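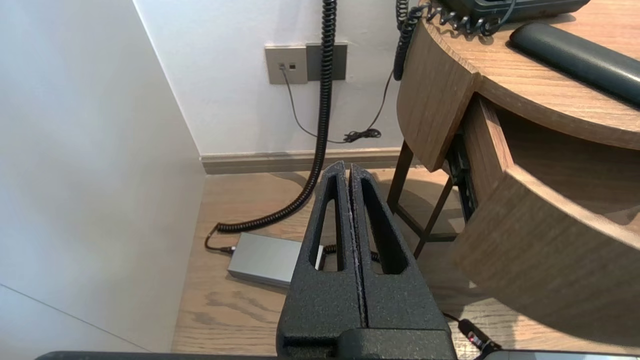 Photo: Drita Spahić

Friday evening and I decided to finally do something with the telephone corner. I live in Sosdale for 12 years and I still have a phone with a cord. Please do not laugh.

The corner has everything I like and everything I avoid. I like the oak floor and the nightstand with the round top, brown like walnut. I avoid the cords. One coiled cord hangs behind the nightstand, another lies on the floor and ends in a tangle.

The wall plate has two small sockets. A thin black cable comes out of the left one, makes a little knot above the baseboard and goes on to the right. I wrote to Haleo to ask if I still need both sockets. They answered that the second one was for a fax. I never had a fax.

There is also a flat gray box on the floor. My sister says router, I say power adapter. I will follow the cable with my finger tomorrow and then we will know who is right. 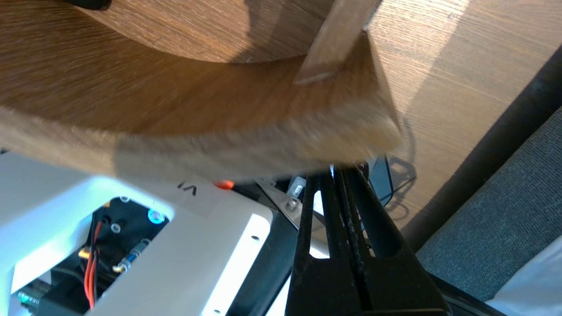
The other thing I think about is wood. I have a weakness for curved edges. A straight table is easier to push to the wall, I know, but a curve is kinder to the hip when you walk by in the dark. And when the sun comes on light oak I forget all the cables.

I looked for a cord cover at Vlachou. The long one is 142 cm and costs too much for a piece of plastic – I measured my wall and I need 116. They do not cut it for you.

So the plan is: shorter phone cord, two clips from Prorberg, and the gray box goes up from the floor. If you have clips that hold on a painted baseboard, please write me the name. Mine always fall in May when it gets warm.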